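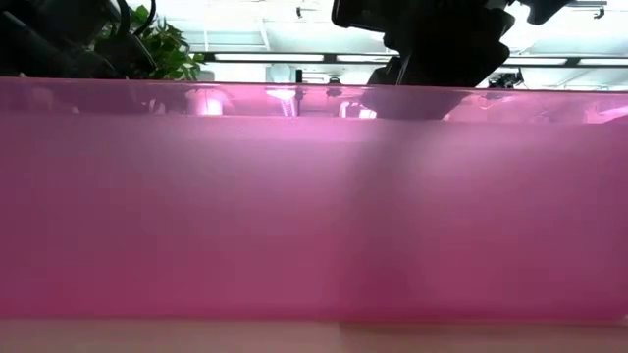
*Jessie Yule*

## 4. Storing Seasonal Linens

Sort all items before packing. Linens placed in the Zostside storage room must be clean and fully dry.

1. Fold each item to fit the bin. Do not fill a bin above its rim.
2. Write the contents and the month of return on a Tulel card. Winter sets are returned in December.
3. Place the card inside the bin, facing out. Tinted sides soften small print, so use large capital letters.
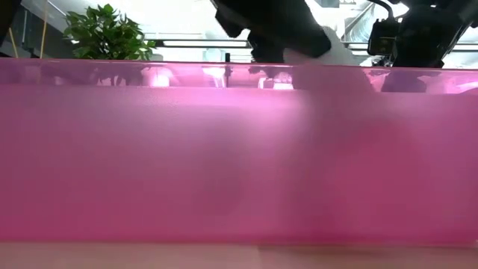 4. Stack bins no more than 2 high.
5. Enter each bin in the linen register and sign the entry.

**Caution:** Keep bins 20 inches from any heater.

**Note:** Damaged items go to Dumisani Matlala for repair.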